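Ellville's pressing numbers before the winter break

Thursday, December 8, 2022

I went back through the tracking data for Ellville's matches up to the end of November. The press is triggered later than it was last season, usually on the second pass out from the goalkeeper. The front two hold their line and let the center backs have the ball.

Against Triltbridge this worked for 57 minutes. Then Shao dropped between the center backs, the wingers were drawn inside, and the left side was open for the rest of the match. Triltbridge completed 88 percent of their passes after that point. 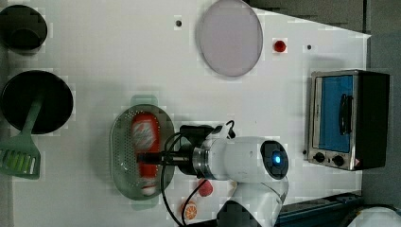
Zihan Xu
Writer and data editor

Lodow play the same shape in build-up, with a slower pivot. I would keep the number 10 on him and leave the far winger wide. The full match table goes up when the league resumes.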